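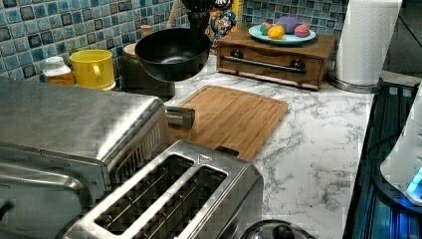

Sunday counter reset, 5 Jun 2022. Blue tile makes me happy every single time.

OK so I'm going through the kitchen one thing at a time today and posting as I go, mute me if you must!

First up, the yellow mug. It lives on the counter now. It was in the cupboard behind the travel cups and I never used it, which is a crime, look at that color next to the tile!!

The striped cutting board gets the middle spot. I love the groove around the edge so much (tomatoes, I'm ready for you).

Toaster and toaster oven side by side: yes, I need both. Periklis Tsolakis has been arguing with me over this since November. Bagels go in one, cheese goes in the other, Periklis.
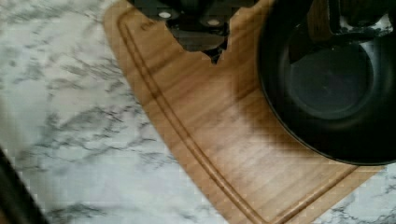 Next question is the black pan. Hook or cabinet? I cook in it up to 2 times a day so I'm leaning hook, but then I have to drill and I'm a little scared of the drill.

Also the play food on the blue plate stays on top of the wooden drawer box. Best thing in the whole kitchen, and the purple one is my favorite.

Drawer is next. Wish me luck, I think there are batteries in there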